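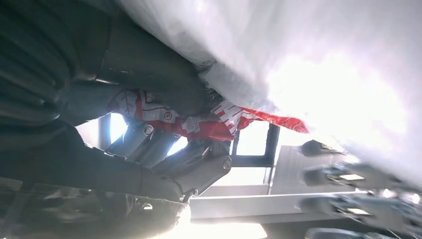

Rurlow grip-fault set: README

Release 6. Maintained by Thenmozhi Rai. Fault labels checked by Marlene Campbell.

What the set covers

This is a set of wrist camera recordings from a two-arm bench cell, put together after a fault in the grip release check. It holds 2,544 episodes. In 400 of them the fault is present and labelled. The others are normal runs on the same bench with the same arms, and are included for comparison.

Items handled are soft or thin: cloth, packets, light wrapping. Hard items were left out, as the fault has never been logged with one.

The fault

The controller (Flukard) decides that a gripper is empty by reading the finger gap and the motor current together. With thin or folded material the gap can read as closed while the fingers are still holding something. The controller then reports "released" and lets the arm move off. The item goes with it.

On a single arm this is a nuisance. With two arms it is a safety matter, as the second arm may already have been told that the item is free and started its own move. We first saw it on a Saturday run, when a held cloth was pulled tight between both grippers and the second arm stopped on its force limit. No one was inside the guard and nothing was broken. The wrist joint on the first arm was taken off, checked and refitted.

A second form of the fault turned up while we were labelling. Loose material near the wrist can get between the fingers during a close. The current rises early and the controller reports a good grip with no item in it. These episodes are labelled "false_grip". The first form is "false_release".

Wrist camera views are often backlit on this bench. The window is behind the work for most poses
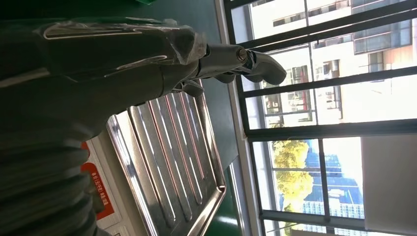
and the automatic exposure follows the glass, so the fingers can go dark at the moment you want to see them. We tried fixed exposure for part of the December runs. It helped with the fingers and lost most of the detail in white cloth. Both kinds are in the set, and the field "exposure_mode" tells you which you have.

Files

episodes/ one folder per episode, with video and joint log
labels.csv episode number, fault type, start and end of fault
splits.csv train, check and test lists
notes.txt bench notes, unedited

Gap and current are logged at the same rate as the joints. Camera times come from a separate clock and can drift over a long episode. Use the sync column in the joint log to line them up.

Known problems

The first 2,000 episodes were recorded with the old Sitine finger driver, which rounds small gaps down to zero. Do not mix them with the later ones if you are setting a gap threshold.

Some false_release labels start late. Marlene marked the start from video, and where the fingers were too dark she used the first arm movement instead. Those rows have "v" in the last column.

Please do not use this set as proof that a release check is safe. It comes from one bench.

Changes in this release

Added the false_grip labels. Removed duplicate folders left over from the Rojanasak copy. Corrected the left and right arm names in splits.csv, which were swapped.

Send corrections to Thenmozhi with the episode number and the time in the joint log.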